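Play and Materials, Unit 5
Handout: What does a shape sorter teach?
Notes by Yara Sleiman, revised 6th September

Read before the seminar. Bring the Drastia catalog pages if you still have them.

Start with the claim on the box. Nearly every shape sorter sold for toddlers promises "problem solving," "color recognition" and "fine motor skills." I would like you to be suspicious of all three. A child who gets the star through the hole may have matched the outline. She may also have tried every hole until one gave way, or watched an adult's eyes. The finished result looks the same each time, and most observation sheets record only the result.

Color is the weakest part of the story. In many sets each shape comes in a single color and the lid is painted to match, so the child can sort by color and ignore the outline completely. Other sets repeat a shape in more than one color. That is a better design for our purposes, and I still wouldn't call it a lesson in color. Ask what the child would have to notice in order to be wrong. 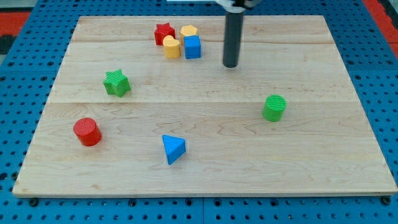 Then there is the question of what happens without the box. Take the lid away and put the blocks on a plain board. Some children line them up, some stack, some hand them to you one at a time and want them back. Anas Haddad ran it this way at the Aoun nursery in March and got much longer play than he did with the box. He takes this as evidence for open-ended materials. I take it as evidence that the blocks were new to the room that week. We have argued about it and will probably do so again in front of you.

A few points on the shapes themselves. A cube will go in several ways round and forgives a clumsy grip. A hexagon forgives a fair amount too. A heart has one line of symmetry and has to be turned properly, and a star punishes a small error in rotation. Catalogs call all of these "basic shapes," as if they were equally hard. Stasov's grading chart does the same, and I can't find any reason given for it.

For the seminar:

Write 300 words on one claim from a toy box or catalog. Say what you would need to see a child do before you believed it.

Try a sorter with your eyes closed. Note which shape you misjudged and how you corrected it.

Read the Prustetham observation notes, first section only. Mark every place where the observer writes "understands" and suggest a plainer verb.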